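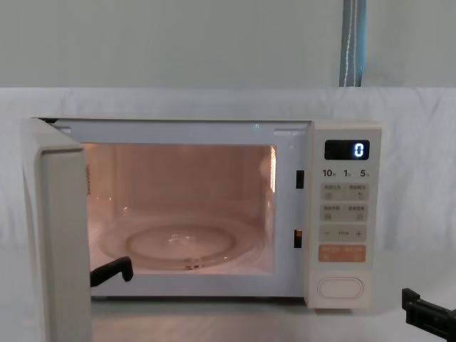

Why Does the Plate Go Around?

Your microwave has a merry-go-round in it. It is a very slow one, the only passengers are leftovers, and none of them has ever asked for a second ride. So what is it for?

To answer that, we need to talk about waves. A microwave oven doesn't have a flame or a glowing hot wire to cook your soup. It fills its metal box with microwaves, which are cousins of the radio waves that bring music to a car. You can't see them. They bounce off the walls and pass into the food, where they make the tiny bits of water in it jiggle. Jiggling water is hot water. That's the whole recipe.

The trouble is that bouncing waves are messy. In some spots they pile up and get stronger. In other spots they cancel each other out and hardly do a thing. If your lasagna sat still, one corner would be lava and another would be a snowball. The turntable carries every bite through the strong spots and the weak spots, so they all get a turn. (The exact middle just spins in place, like a kid who won't get out of the way. Put your food a little off center and it will heat better.)

Why is the plate so often glass? Microwaves go through glass without warming it much. It can still get hot, though, from sitting under hot food, so use oven mitts.

What about the door?

The door has hooks that fit into slots in the oven. Open it and the microwaves stop right away. The light may stay on so you can admire your burrito.

Something to try with a grown-up

Cover a paper plate with mini marshmallows. Take out the turntable, set the plate on an upside-down dish so it can't spin, and heat it for 8 seconds at a time. Stay and watch. Some marshmallows will puff up like they've heard good news, and others will do nothing at all. The puffy ones are your strong spots.

Let everything cool before you eat the evidence, and put the turntable back when you're done. Somebody will be wanting soup.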